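Eine Hand, ein Kabel, viele Schrauben: Wie wir unsere Greifzelle in Schuss halten
Sprechnotizen, Selorm Amegashie, Werkstatttreffen Eltness
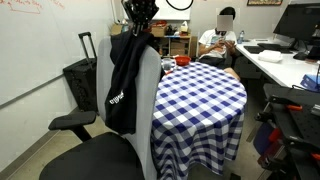 Folie 1: Die Zelle Nidik. Oben die Hand, rechts unten die Lochplatten mit den orangen Klemmen.

Kurz begrüßen, dann gleich aufs Bild. Ich freue mich wirklich, das mal zeigen zu dürfen! Über Greifstrategien reden alle, über Kabelschlaufen und Klemmen redet man höchstens beim Kaffee. Genau darum geht es in den nächsten Minuten.

Zur Hand: Schwarz, gegliederte Metallfinger, hängt von oben herein. Daneben das Kabel im Bogen. Auf diesen Bogen zeigen und einen Moment stehen bleiben. Den Bogen haben wir lange viel zu knapp gelegt, das Kabel wurde in der Endlage gezogen und die Hand meldete alle paar Tage einen Kommunikationsfehler. Wir haben zuerst die Firmware verdächtigt (peinlich, zwei Abende im Quellcode), dann den Stecker, und am Ende war es die Zugentlastung. Seitdem fahren wir nach jeder Änderung am Kabel erst einmal alle Endlagen im Schleichgang ab, und eine Person schaut dabei nur auf die Schlaufe. Auf nichts anderes.

Frage ins Publikum: Wer hat schon mal Software gepatcht und dann einen Stecker nachgedrückt? Hände abwarten.

Zur Plattform: Dunkle Metallplatten mit regelmäßigem Lochraster, wie man sie aus der Optik kennt, dazu Winkel und Schienen. Ich liebe diese Platten! Man kann alles überall hinschrauben, und das ist leider auch der Haken: Wer einen Winkel ein Loch weiter setzt, hat eine neue Zelle und merkt es erst beim Greifen. Deshalb bekommt bei uns jeder Winkel eine Adresse, Reihe und Loch, und die steht im Zellenbuch. Beim Wiederaufbau nach Adresse schrauben, nie nach Augenmaß und nie nach altem Foto.

Die Klemmen: zwei auf dem Bild, eine oben am Rand der Plattform, eine weiter unten. Klemmen sind schnell, und man sieht von Weitem, wo sie sitzen. Sie wandern aber. Unsere Regel: Klemmen prüfen vor dem Einschalten, von Hand, mit leichtem Ruck in beide Richtungen. Was länger als eine Versuchsreihe an derselben Stelle bleibt, wird verschraubt.

(Falls jemand nach Drehmomenten fragt: Tabelle ist im Anhang, nicht vorlesen.)

Jetzt das Zellenbuch. Griltedside ist unser Name für das Protokoll, den Namen bitte nicht erklären, das dauert zu lange. Im Dezember standen 1.003 Einträge drin, inzwischen sind es 1.624. Der Zuwachs kommt fast ganz daher, dass wir jetzt auch Kleinkram aufschreiben: Schraube nachgezogen, Finger gereinigt, Kabelbinder ersetzt. Klingt pingelig, macht aber erstaunlich viel Spaß, sobald man die Einträge mit den Fehlermeldungen nebeneinanderlegt. Da sieht man plötzlich Muster! Ein quietschendes Fingergelenk zum Beispiel tauchte jedes Mal kurz vor einem Positionsfehler auf.

Ablauf bei uns vor dem ersten Lauf am Morgen:
Hand spannungsfrei, Finger einzeln durchbewegen, auf Spiel und Kratzen achten.
Kabel mit den Fingern abfahren, bis zum Stecker.
Winkel und Schienen auf festen Sitz prüfen, danach die Klemmen.
Einschalten, Referenzfahrt, dann die Testreihe mit 7 Griffen.
Eintrag ins Buch, auch wenn alles in Ordnung war.

Bei der Testreihe etwas langsamer sprechen, die Frage kommt immer: Warum so wenige Griffe? Wir hatten mal deutlich mehr, und dann hat sie morgens niemand mehr gemacht. Die kurze Reihe wird gefahren. Sie erwischt offen, halb offen, geschlossen und die Griffe mit dem Daumen, und der Daumen ist bei uns das Sorgenkind.

Zum Daumen, wenn noch Zeit ist: Geschichte mit dem ausgeschlagenen Lager erzählen. Mahama (das Ersatzteilregal, für die Gäste) hatte genau ein passendes Lager, und wir haben beim Tausch die Distanzscheibe vergessen. Die Hand lief trotzdem, nur stand der Daumen schief, und wir haben eine halbe Versuchsreihe lang die Kalibrierung dafür beschimpft. Seitdem liegen die ausgebauten Teile in Ausbaureihenfolge auf einem Tuch, und das Tuch wird erst abgeräumt, wenn die Testreihe durch ist.

Letzte Folie: Kontakt und Vorlage fürs Zellenbuch. Die Vorlage gern mitnehmen und umbauen. Und wer bei sich eine bessere Lösung für die Kabelschlaufe hat, bitte unbedingt hinterher zu mir kommen!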